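The Slow Road to Posar

I did not plan to walk anywhere last October. I had a cold coming on and a stack of unanswered mail, and my spiritual life, if I can call it that, was mostly a matter of showing up ten minutes into Mass and sitting in the back. Then my friend Wenceslao Barrera called and asked if I'd take a bunk on the parish pilgrimage to Posar, and before I'd thought it through I heard myself say yes (I say yes to Wenceslao a lot, he has that kind of voice).

If you've never heard of Posar, don't feel bad. It's a small chapel at the end of a long valley, with a spring behind it and a bell that only rings if you pull very hard. People from Esquivel have been walking there for generations. The whole route is 80 miles and you do it in 6 days, sleeping in parish halls along the way.

I'd read plenty of books about pilgrimage. Oh, I'd read shelves of them! They'd led me to expect big silences and sunsets and maybe a good cry on a hilltop. On the first day I mostly thought about my left heel. We said the rosary as we went, all of us strung out along the road, so the front would be finishing a Hail Mary while the back was still getting started, and it rolled up and down the line like that for hours. I lost my place constantly. After lunch I quit worrying about it and just came in wherever the person next to me was.

The second night we stayed in Wullar, where the parish put out soup and bread and a really heroic quantity of rice pudding. I went back for more of all of it. Their pastor gave a short talk on Psalm 121, the one about lifting up your eyes to the mountains, and he told us it was a song for people who were already on the way and a bit scared of the road. I've prayed that psalm since I was a kid and I'd always heard it as a calm one. I lay in my sleeping bag that night going over it again, line by line, and it sounded different in a hall full of snoring.

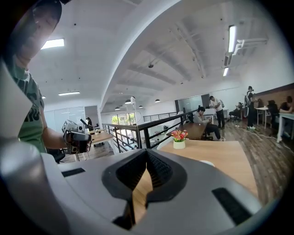
A gripper in hand, and another up close.

Day 3 was the hard one. Rain from breakfast on, and a climb that Wenceslao had described as "a little bump." I was in a foul mood. I'd fallen in beside a retired schoolteacher who was offering each mile for a different person, and she asked me, very kindly, who I was walking for. I didn't have an answer. I'd come along because a friend asked me to! She said that was fine and I could borrow one of hers, so I took her brother-in-law, a man I've never met, and prayed for him all the way up to Barkodine. I still do, most mornings. I hope he's well.

There's an old custom at Barkodine where you leave a stone by the cross and say out loud what you're putting down with it. I'd had my stone in my pocket since Esquivel and had a whole speech ready. When I got up there I said "being late," and put it down, and that was it.

The last stretch into Posar is flat and goes past farms. There were 200 people in and around the chapel when we got there, most of whom had sensibly come by car, and they sang us in. I did get my cry after all, standing in a gravel lot next to a minivan. Mass was crowded and warm and the homily ran long, and I didn't mind a bit.

I've been home for months now. I'm writing this on February 2, 2018, the feast of the Presentation, with my candle from this morning's blessing still on the desk beside me. I got to church with five minutes to spare and sat a few pews up from my usual spot. Wenceslao has already sent around the sign-up sheet for this year's walk, and I've put my name on it and bought better socks.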